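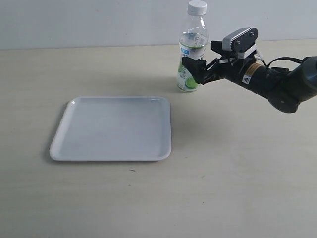

5.3 Grasp verification on transparent objects

Elby, the planner we build on, reports a grasp as successful once finger width settles above a threshold. Earlier work in our own group (Ahn and Tak) took that signal at face value. We doubt it should be. A stable width says that something is between the fingers - it says nothing about which part of the object is held, or at what angle.

We logged 300 grasp attempts on clear containers and had Hapeta and Egan label each from the wrist view, without access to the planner output. Elby claimed success on 251. The labelers disagreed with 60 of those claims, mostly for jars lying on their side (Figure 6). 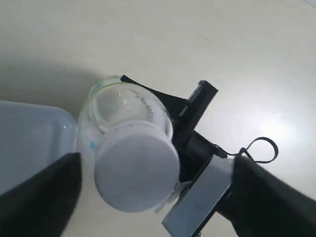 Figure 6. Wrist view of a clear jar with a white lid, lying on its side between the gripper fingers.

The learned depth filter, Kaijage, was meant to close this gap. It fills missing depth on glass with smooth surfaces that look convincing and are often wrong near the rim. Retuning its confidence cutoff moved errors from one object class to another, and we do not count that as an improvement. We also cannot rule out that the labels themselves are biased toward lids, where the edges are easier to see.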